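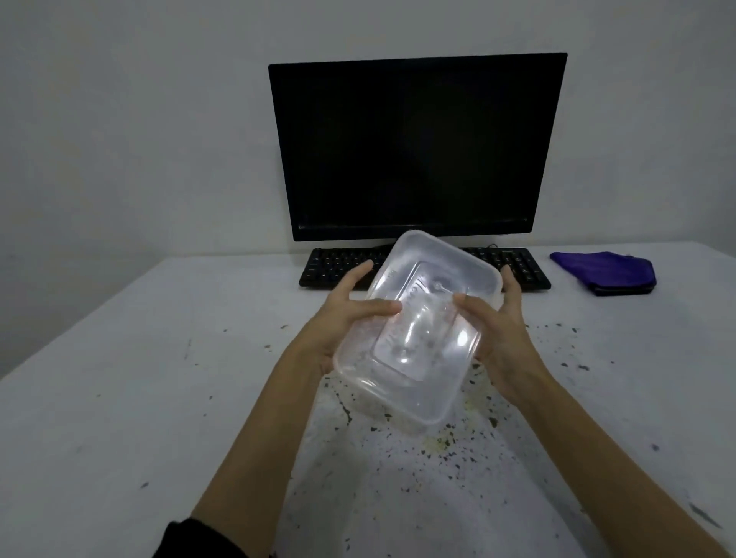

Posted by Skenthorpe Robotics Club, 7 February 2021. Filed under: Equipment, Handling Class

Nikzad Handling Set, club edition
Stock code: 402
Supplied by: Candgate
Suitable for: school and college clubs, evening classes, Komthorpe Challenge teams
Price to member clubs: £352, delivery included

The Nikzad Handling Set is the box of household objects we use in our handling class and in the practice rounds for the Komthorpe Challenge. Clubs can buy it through us at the member price or borrow our spare set for up to two weeks.

Teams in the challenge have to get a gripper to pick up, turn over and put down ordinary things from a kitchen or a desk. Before anyone writes code, students handle each object themselves and record it from head height. They learn where the hands go, which way the object has to turn and which side is easiest to hold. The clips are then labelled and used to plan the grips.

What is in the box

There are 14 objects, all of them things you could find at home. They include:

Clear plastic food container, rectangular
Folding cloth
Enamel mug
Wooden spoon
Sponge
Roll of tape
Short length of hose
Small cardboard box

You also get a head strap for a small camera, a pack of label sheets, the class handbook and a storage crate with a lid. The camera itself is not supplied. Most small action cameras will fit the strap.

About the clear container

This is the object teams ask us about most, and it is usually the hardest in the set. The plastic is see-through, so the table shows behind it and a camera has trouble finding the edges. Under a ceiling light you get bright patches across the flat faces. The rounded corners and the rim look milky and are easier to pick out, and several of our teams use them as the starting point for a grip.

The base has a raised rectangular panel with faint embossed marks. With the container turned base up, the panel tells you which face you are looking at. The handbook has an exercise on this: one hand on each side, turn until the base faces up, hold still, then turn it back. Do it slowly the first few times. Students tend to rush the turn and the clip is no use for labelling.

If you lose or crack the container, order the spare from Candgate. Please do not swap in one from the kitchen, as the challenge rules ask for the same model.

Setting up a work table

Any steady table will do. A plain white top gives the food container very little contrast, so try a coloured one as well if you have it. Marks and stains on the table do no harm and we do not ask clubs to clean them off. A table that already has a monitor and keyboard on it is fine too, and some backgrounds of that kind should be in your clips, as the challenge tables are not bare either.

Switch the monitor off before recording. A moving screen behind the object makes labelling slower. Keep both hands and the whole object in view during the turn, and check the camera angle again if the student sits down or stands up.

Class recordings

Clubs that buy the set can have a copy of our own recordings. There are 2,531 labelled clips at present, sorted by object and by type of movement. Send us a blank memory stick and a stamped envelope. The clips are for teaching and for challenge practice only. Faces must be kept out of anything you send back to us.

Borrowing the spare set

The loan is free to member clubs. You pay the return postage. Check the contents against the list inside the lid before you send it back, and let the cloth dry fully if it has been washed. Loans during February are fully booked, so ask to go on the waiting list.

Not included

Robot arm, gripper, camera, batteries, computer. The set works with any two-finger gripper that opens wide enough to take the mug. Teams using a suction cup should read page 6 of the handbook first, as the sponge and the cloth need a different approach.

Orders go through the club office at Skenthorpe. Please quote the stock code and the name of your club.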